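Ponent Shared Workshop
Build thread: Skeveo two-arm table

1/ The Skeveo table in Room 1401 has moved from frame assembly to first powered work. Members have asked for a record of the build, including parts that had to be done twice. The posts below cover the frame, the cabling, the grippers and the first desk-object trials.

2/ The frame is black aluminum extrusion, bracketed at the corners, with a wooden top set inside it. The first top was painted board. It marked easily and was replaced with butcher-block style planks in May.

3/ The arms are mounted on opposite side rails, facing each other across the wood. An earlier layout placed both on the back rail, with the bases too close together, and the elbows met whenever both arms reached for the center. Moving to the side rails cost one weekend and a full set of new mounting holes.

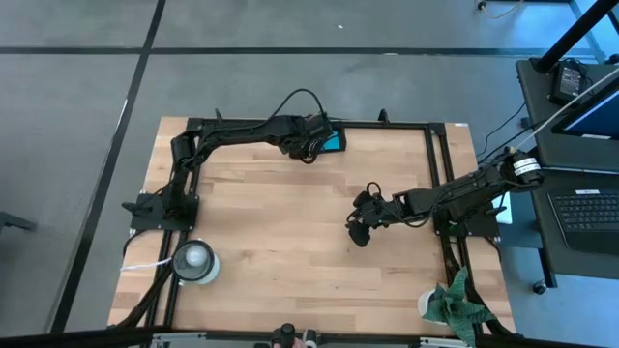 4/ Cabling. Arm cables follow the rails and drop to the floor or across to the equipment cart. Slack is left at every joint. On the first attempt the cables were tied down too tightly at the shoulder, and one connector pulled out at full extension. Members building their own arms should move each joint to both limits by hand before closing a single cable tie.

5/ Joint speed is held at 300 units in the controller during open workshop hours. The hardware accepts 800. The higher setting requires a second member at the stop button and an entry in the log.

6/ Grippers. The fingers are black, tapered toward the tip, with a step along the inner edge. The Shehata pattern was used as a starting point. Two changes were made – the tip was narrowed for thin objects, and the step was moved farther from the tip so that it no longer catches on the lip of a container.

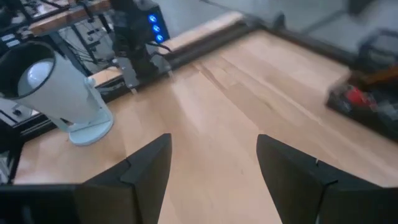 Gripper fingers open over the tabletop.

7/ The wood gives a soft shine under the ceiling lights, and in the wrist view it washes out toward the middle of the table. Lowering the exposure helped. A matte finish has been suggested and will be tried on an offcut first. Please do not wax the table.

8/ Calibration runs on Skurnano, our small in-house script. It takes both arms through a set of fixed poses and writes out the offsets. Run it after any change to a base mount, however minor. A base plate loosened and retightened in the same holes still came back far enough off to miss a pencil.

9/ Trials now use ordinary desk items: pens of different thickness, pencils and a cup to hold them. A thick pen is forgiving. A pencil standing among others in a cup is considerably harder, as the fingers have to go in beside the neighboring shafts. 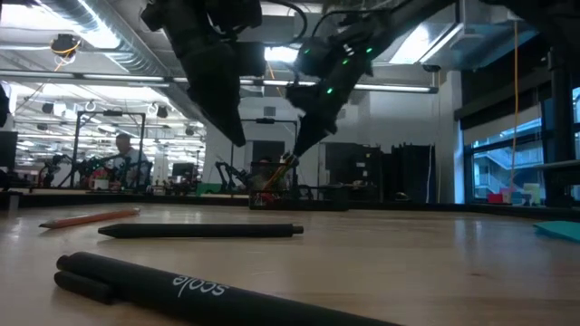

10/ The target for the current stage is 2000 logged attempts, failures included. Sessions in which an operator steps in are to be marked as such and kept. Please do not delete short or untidy runs.

11/ Open items: a better strain relief on the right arm, a printed label for each cable at both ends, and a decision on the table finish. Members with experience in strain relief for moving cables are invited to reply to this post.

12/ Bench time can be reserved on the Room 1401 sheet. Wednesday evenings are set aside for members new to the table. Part files for the revised fingers will be posted to the Ponent shared folder after the next print has been checked for fit.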